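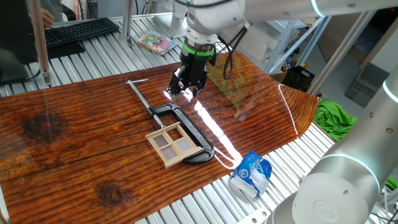 The arm over the board, with the clamp and the small window frame. August 2021.

The builder of the two arms in the Stemthorpe shared workshop did not want his name in this article. "Write about the machine," he told me. "I am only the one who pays for the cables."

He calls the project Dekel. It should learn to handle small parts for dollhouses, and the window frame is his hardest test until now. "It is light, and the clamp under it is heavy. If the gripper comes down 4 millimeters too low, it pushes everything."

Of his first 100 tries, he wrote down 66 as good. I asked if the shiny varnish of the board makes trouble. "Yes, the lamps reflect in it. I could sand the board, but I like it very much."

The green ring at the wrist gets many questions from other members. "They ask me what it means. I say, ask me after the next test."

In October he wants to try a door with hinges.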